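**Tumwood gets its tenants' fair, and it's a big one**

If you rent anywhere between the river and the old Arkach warehouse, clear a morning in December. The Tumwood Renters' Fair is back after a 2-year gap, and I can't remember the last time I was this excited about paperwork!

A bit of background for newer readers. When the storm came through last fall, a lot of us found out the hard way what was and wasn't in our leases. Who pays when the ceiling comes down in the bedroom? Do you still owe rent on a place you can't sleep in? Keerthana Thevar spent most of the winter on the phone with people asking exactly that, and she kept notes (three spiral notebooks, all of them now full of coffee rings). Those notes became a booklet, and the booklet is what you'll go home with. It's 60 pages, it's free, and the section on deposits alone has already helped my downstairs neighbor get her money back.

Doors open at 9 a.m. at the Bridmont Street hall. Come early if you want a one-on-one, as the sign-up sheet fills from the top and there's no booking ahead. Bring your lease, any letters from your landlord or insurer, and photos of damage on your phone. If your lease went in the flood, come anyway. Hadiza Ajayi will be at the table by the side door and she is a wizard at getting copies out of property managers.

Landlords are welcome too, especially folks with one or two units. Finn Reuter rents out the other half of his duplex and is running a talk on repair timelines, what the county expects in writing, and how to find a roofer who'll call you back. I sat in on his practice run and took more notes than I did in a year of college. 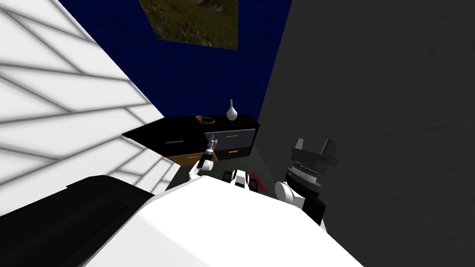
The Ekwueme Fund will have its relief grants table open all morning as well. Grants go up to $2000 per household for rent, moving costs or replacing basics like beds and stoves. You don't need to have had insurance, and you don't need to have applied for federal help first. Adesuwa Isah says people keep ruling themselves out before they've even seen the form, so please, please pick one up and let her team take a look.

Child care is in the back room until noon. Street parking is free, and the number 9 bus stops right outside. Amarachi Adeleke is collecting names for rides from the east side, so leave a message at the hall if you need one.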